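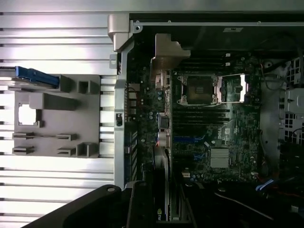
Interior of a tower workstation lying on its side, with the side panel off and the processor socket empty.

A tower workstation is a type of desktop computer built in an upright case and intended for technical, scientific or graphic work. It differs from a home computer mainly in the number of memory slots, the size of the power supply and the manner in which the case opens. Most models can be serviced with few tools, and many parts are held by plastic latches in place of screws.

Case and side panel

The case consists of a chassis of bent sheet metal and one or two removable side panels. For service the tower is usually laid on its side, with the removable panel facing up. The panel may be flat or ribbed. In some designs the inner face of the panel, or a door behind it, carries molded plastic brackets which guide the air or press the expansion cards into place when the case is closed.

Parts which the user is allowed to touch are often marked by color. Blue is common for latches and handles, but the custom is not the same with all makers. The Akyol series used green for the same purpose until the third model, and the service book of this series warns that latches from older and newer cases should not be mixed — they look alike, but the hook is shorter on the newer ones.

Motherboard

The motherboard is fixed to the chassis by screws and metal stand-offs. It holds the processor socket, the memory slots, the expansion slots and the connectors for power and drives. In workstations the memory slots are frequently placed in two banks, one on each side of the socket. This arrangement keeps the paths between processor and memory short, and it lets the air from the front fan pass over the modules and the heat sink together.

Memory modules should be installed in the order given in the manual, which is often printed also on a label inside the case. A wrong order does not usually damage the machine, but it may start with a part of the memory missing or may not start at all.

Processor socket

In the land grid array type of socket, the contacts are thin springs in the socket and the processor has only flat pads. A metal load frame closes over the processor and is kept under pressure by one or two levers. When the processor is taken out, the contacts are open to dust and to accidental touch. Bent contacts are among the most frequent reasons for rejecting a used board, and it is recommended to put a plastic cover over the socket as soon as the processor is removed.

Shrouds and air flow

Many towers have a plastic shroud which leads the air across the processor and memory. The shroud rests on brackets near the edge of the board or is clipped to the chassis. It must be lifted before the memory can be reached, and the machine should not be used for longer periods without it. Old shrouds become brittle, especially at the tabs.

Repair and reuse

Offices commonly replace workstations after a few years, and a large number of them are repaired and sold again. The Nimcombe workshop, which began with school computers, reported 2,418 towers received in its first complete period of work and 2,548 in the following one. Of the second group, 271 were taken apart for spare parts. The remainder was cleaned, tested and given new drives where this was necessary.

The workshop follows a written procedure prepared by Gönül Sarıgül, known as the Lidska sheet after the street where the first workshop was located. According to the sheet, the power cord is removed first and the power button is then pressed to discharge the supply. The drives come out before the cards, and the board remains in the case unless it has a fault. Inspection of an open tower takes roughly 60 minutes. The sheet was last revised in May, when a part on the storage of loose heat sinks was added.

Metal cases without other use are sent for recycling, and plastic brackets and shrouds are kept separately — their color and shape vary so much between models that a replacement can seldom be found elsewhere.

See also

Computer case
Heat sink
Land grid array
Grorness standard for case latches

Page last changed 9/9/19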